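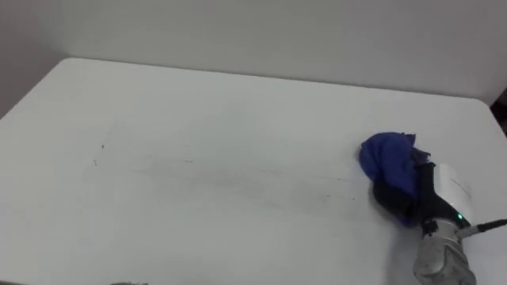
Blue cloth in the gripper, pressed to the tabletop, with gray smudges still to the left of it.

Teaching a robot to wipe a table: shop tips

Page 3 of the workshop notes, last changed in November. Kept by Ionuț Stanciu.

These tips are for people who already have a robot running and want to show it a wiping task, either by moving the arm by hand or by driving it with a remote rig. Wiping looks like an easy first job. It is harder than picking up a block, mostly on account of the cloth.

The cloth

Use a cloth in a strong color that is nothing like the table. Blue on a white top works well. We lost a batch of 123 demonstrations to a white microfiber cloth that the wrist camera could barely separate from the desk.

Bunch the cloth before you close the gripper on it. A flat cloth held by one corner drags behind the fingers and cleans nothing. A lump gives you padding between the fingers and the top, and it forgives a few millimeters of bad height.

Wash new cloths once before use. They shed lint, and lint on a white table looks like dirt to the model.

Cut off the sewn tags.

Keep several cloths of the same color and swap them through the session. If every demonstration uses the same cloth with the same folds, the robot gets fussy about folds.

The mess

Make marks that can be seen from the head camera. Gray smudges are good practice because they are faint. Pencil graphite rubbed on with a thumb gives a nice even gray. Dry-erase marker is easier to see and easier to wipe, so start with that if the arm is new to you.

Do not put the mess in the same spot every time. Move it left, right, near and far. Change the size too. A demonstration with two tiny specks in it is worth having.

Leave some tables clean. If the robot has never been shown a clean table, it will scrub one until you stop it.

Skip anything oily. It spreads into a film you can't see on camera, and you will end up cleaning between takes with spray.

Moving the arm by hand

Put the arm in its free-drive mode and hold it above the wrist joint, well clear of the fingers. Stand to the side so your body stays out of the camera view as much as possible.

Press first, then move. Beginners tend to slide the cloth in from above while still lowering, and the robot copies that as a skim over the surface.

Go in one direction, lift, come back, and set down again. Scrubbing back and forth is fine for a person, but in the recordings the two directions blur together and the arm stalls in the middle.

Keep the speed even. Slower than you would clean your own kitchen is a good pace.

Driving it by remote

Let the operator practice for a whole session with recording turned off. The first 400 takes on our Rikari rig were made by people still learning the handles, and we threw out most of them.

You can't feel the table through most rigs. Watch how the cloth squashes instead. When the folds flatten near the fingertips, that is enough pressure.

Seat the operator where they can see the tabletop directly or on a screen, but pick one and stick with it for the whole batch.

If the arm starts to buzz or shake, lift off. Do not push through it. The motor is fighting the table.

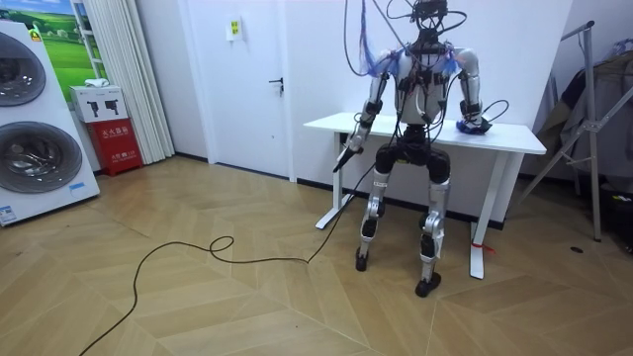 One hand on what looks like a cloth, one hand kept low in front of the desk.

The other arm

Decide what the idle arm does and have it do the same thing every time. Hanging down and forward is fine. What you don't want is an idle arm that drifts across the tabletop during half the takes.

Posture and cables

Set the knees and hips before the first take and write the joint values on a card. A small change in crouch changes the reach across the table more than you would think.

Look at the cables before each take. A cable on the floor should have slack and a clear path, with no chair wheels near it. If it has wound itself into a tight loop, straighten it out before the next take. Where a wire leaves the wrist, give it enough length for the hand to turn all the way over.

Lock the desk height. Our Prestedeck sinks a little over an afternoon, so we measure it after lunch.

Saving takes

Name them with the date, the operator's initials and a number. Write down the cloth color and the type of mess as well. We have 2434 takes in the Trangate folder and the early ones have no notes, so sorting them means opening each one.

Delete a bad take right away. If the cloth slipped out of the fingers, or the operator stopped to talk, it goes. Takes where the cloth slips and is picked up again properly are worth keeping in a separate folder.

The Guo method of splitting each take into approach, press, wipe and lift is useful for checking them. Most of our trouble was in the press.

Wipe the table yourself at the end of the day and put the cloths in the wash.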